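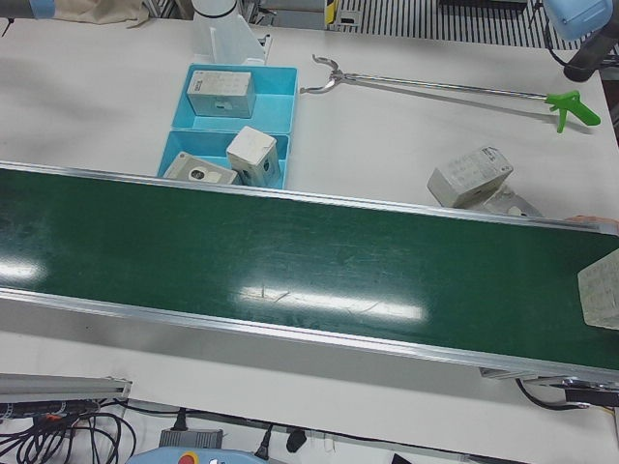

Hallo zusammen,

seit Mai läuft bei uns in Drovholm die Retourenannahme teilweise automatisch, und Rhiannon hatte gefragt, was sich für die Leute an der Linie geändert hat. Am meisten der Tagesablauf. Früher hat jeder seine Kartons selbst vom Wagen genommen, geprüft und sortiert. Jetzt stellen wir die hellblauen Schalen neben das grüne Band, und die weißen Schachteln und Geräte darin sind Sache der Arme. Wir kümmern uns um Störungen und um alles, was nicht lesbar ist. Pro Schicht gehen 1518 Stück durch, davon landen 51 bei uns auf dem Handplatz.

Rhiannon Bowen schrieb:
> Mich interessiert weniger die Stückzahl. Wie viele Leute stehen
> noch an der Linie, und was machen die, die vorher dort waren?
> In Zurham soll das Gleiche kommen, und bei uns fragen die
> Kollegen jeden Tag danach.

Pro Schicht sind es noch vier, entlassen wurde keiner. Zwei sind in den Versand gewechselt, Muthu Mudaliar macht jetzt die Einweisung am Bediengerät. Die dauert 29 Stunden und zählt als Arbeitszeit. Das mussten wir allerdings erst durchsetzen, klärt das vorher.

Weniger gut: Man steht mehr und wartet mehr. Der Handplatz ist eintönig, deshalb tauschen wir dort inzwischen nach jeder Pause. Die neue Entgeltgruppe ist noch offen, Koen Meijer verhandelt darüber.

Wenn ihr wollt, schicke ich euch unseren Einsatzplan. Fragen zur Technik bitte an Eduardo Tan.

Viele Grüße
Divya Naidu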